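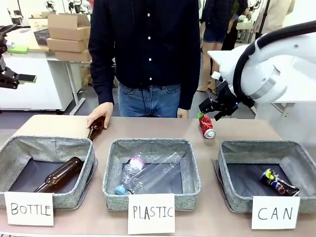

Do you need three separate baskets to recycle at home?

Only if whoever empties your bin wants the stuff kept apart, and it's worth finding that out before you spend anything.

I say this as someone who has spent years being sold bins. Every January there's another article about how a tidy sorting corner will change your habits, and every January I read it to the end like a fool. My habits have changed very little. I did go as far as trying fabric baskets with a card in front of each, one word in capital letters, and I'll admit the cards did more than the baskets. People read BOTTLE and they put a bottle in it. Well, mostly. A word like PLASTIC is asking for trouble, because a water bottle is also a bottle, and I have watched Huguette Lavoie stand there with one in her hand for far longer than the question deserved. GLASS would be better. I've said so more than once.

Then there's the fabric. It looks nice in a living room and I can see why people buy it. But a beer bottle put away on its side with a mouthful left in it will find the lining, and a can will do the same, and after that you own a soft grey box that smells of a pub carpet. Rinse everything and let it drain neck down before it goes anywhere near cloth. Savvas Koutsoukos swears by a carrier bag inside each basket. Fine, but then what is the basket for?
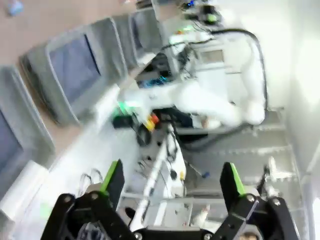 Crushing is the other thing people get evangelical about. Squash your cans, they say, you'll save so much room. You do save some, and it's quite satisfying at the end of a long day. But some places would sooner have them whole, and the leaflet we get here in Rurnside manages to go on for 2 pages without saying either way. I rang up. The man didn't know.

Caps on or off is just as bad. Rafail takes them off and keeps them in a jar, Yasaman screws them back on, and both of them are certain. I leave them on – they're less likely to end up under the fridge.

So I'd start with a cardboard box and a marker pen. Give it until December and see if anyone in the house is still using it.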